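Search this blog
Search

Winter hands, and a cuticle oil showdown

21/12/2022

Hi everyone! So my hands are a disaster. We've had the heat running since the middle of November and every year it's the same thing -- I wake up one morning and my cuticles look like I've been digging potatoes. I had a big swatch post planned and took one look at my thumb and thought nope, we're doing oils instead.

I had three on the go: the Nundik rollerball, the Zedia dropper bottle and the little Brelus pen with the brush tip (the pear one, which I got in a swap ages ago and then lost in a coat pocket). I used one per stretch, nothing else on the nails except a base coat, and I tried really hard to put it on morning and night. I missed some nights. You know how it goes.

The Nundik is the one I wanted to love. It smells like almond cookies and the rollerball feels so nice and cold! But it sits on top of the skin forever, and I got it on my phone, my sleeves and a library book (sorry, library). If you only do your oil right before bed then you may get along with it better than I did.

Zedia is much thinner. One drop does a whole hand, maybe a bit more, and it's gone in the time it takes to make toast. My ring finger had a nasty split down the side and this is the bottle I was using when it finally closed up. The dropper is a pain though. I've tipped it over twice and I'm down to a half bottle, so please, somebody, put this stuff in a pen.

And then the Brelus pen, which is fine? It's fine. The brush is already splaying out to one side and you have to click it about a hundred times to get anything going, but it lives in my bag and so it gets used. The pear scent is very strong for the first few minutes, then it fades to something more like soap.

If I had to buy one again today it'd be the Zedia, mess and all. I paid 27 for it at the Stojanović counter with a gift card, and the bottle is big enough that I don't feel bad sharing it.

One more thing, for those of you who asked about removers after the glitter post: I've gone back to plain acetone with foil for glitter and I soak for longer than I used to, and the peeling at my tips has calmed down a lot. Oil before AND after. I was always an after-only person, but doing a bit on the skin first keeps it from turning that chalky white. Swatches are coming next, I promise, there are 40 bottles lined up on my dresser giving me looks.
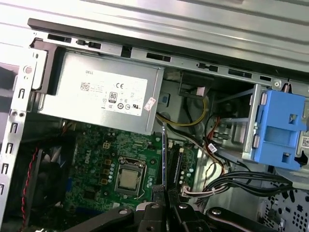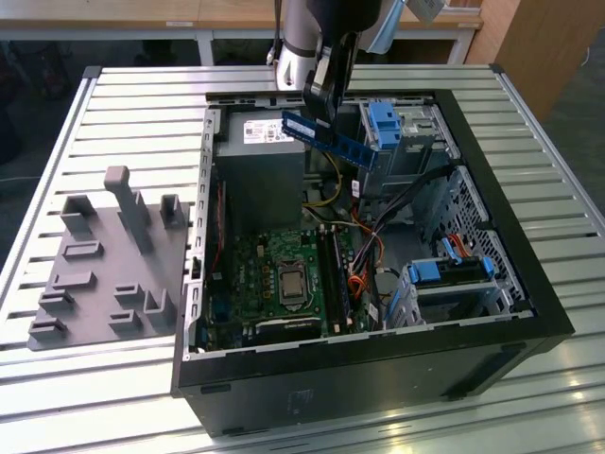
Kedir Workneh
I decant my Zedia into an empty brush pen and it works great, just rinse the pen with alcohol first and let it dry out overnight. Does the Nundik still come in the unscented version? Almond gives me a headache, but I do like a rollerball.

25 comments
405 shares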